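October 12, 2025

Vundon trial, two-arm kit, second look

Carrying on from the last entry. The kit is still bolted to the low stand because the proper bench mount hasn't turned up. Vundon's portal now says December. The quote we were sent has the mount listed as included, so I've asked them in writing which of the two is right.

Reminder of what is being sold to us: two arms, parallel grippers, a camera at each wrist, and a licence for the "Tidy" package, which is meant to sort loose desk stuff into containers with no programming. The brochure says it handles "everyday office items out of the box". I've underlined everyday and put a question mark beside it. Risach offered us much the same thing last year under the name Hilon, for less money, and that got sent back.

Setup this morning was fine, I'll give them that. Power on, home both arms, camera check, all in 13 minutes including finding the right cable. The calibration routine wants a plain background and complains about our floor. It threw the low-contrast warning twice, then let me carry on anyway. I'd like to know what the warning is for if you can just click past it.

Items for the run were the ones from the supply cupboard. No cubes, no foam shapes. I'm sick of demos with foam shapes. Paper clips are the one I care about, as the brochure has a whole paragraph on "small and tangled parts" and never says how a small or tangled part gets let go of again.
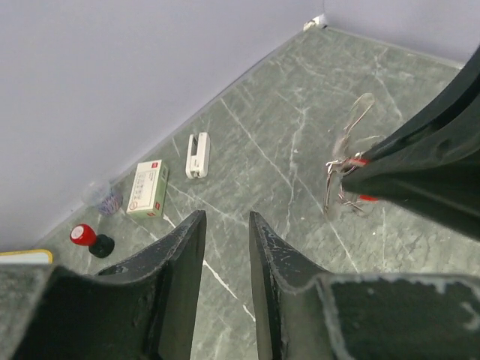 Wrist camera view, other arm holding a clump of clips. Stapler and red-handled stamp on the floor at left.

So it picks up clips. It picks up a clump of clips, and the software logs that as one successful pick. I went through the manual and "item" isn't defined anywhere. If a clump is one item then the success rate they quote is a bit of a nonsense for our use, where someone wants a few clips in a tray and the rest left alone. I've put that to support as a plain question: does the package have any way to pick a single clip, yes or no. Their first answer was a link to the brochure.

Blurring on the wrist stream whenever the clips swing. Could be exposure, could be the compression. There's a setting for exposure, but it's greyed out on the trial licence. Same goes for grip force, which has five presets and no numbers in newtons. Preset 2 is called "gentle". Gentle compared to what?

Fingers: scuffed, with pale wear marks and dust along the edges. This is a demo unit and I don't know how many sites it's been through before us, so I'm not blaming anyone yet. But spare fingers are $200 a pair and the wear life isn't in the spec sheet. Do not sign anything until we have that figure. The Matlala grippers next door had a published one and we could plan around it.

Things I haven't tried and don't want anyone to claim I have:
- the stapler by its narrow end
- anything heavier than the stamp
- passing an item from one arm to the other
- running with the room lights off

Handover between arms is the only real reason to pay for two of them. The video on the Vundon site cuts away right before it happens, both times.

Cost side: the licence is yearly and the arms stop taking Tidy jobs if it lapses. It's in the terms, near the end. They'd still run in manual jog, so you'd own a pair of very dear reaching sticks.

My view for now is no at this price, maybe at a lower one if support answers the single-clip question properly. Leave the exposure and grip settings alone please. Box for the return freight is behind the door, don't flatten it.

Next: handover test, then repeat the clips with a plain mat down and see if the contrast warning goes away.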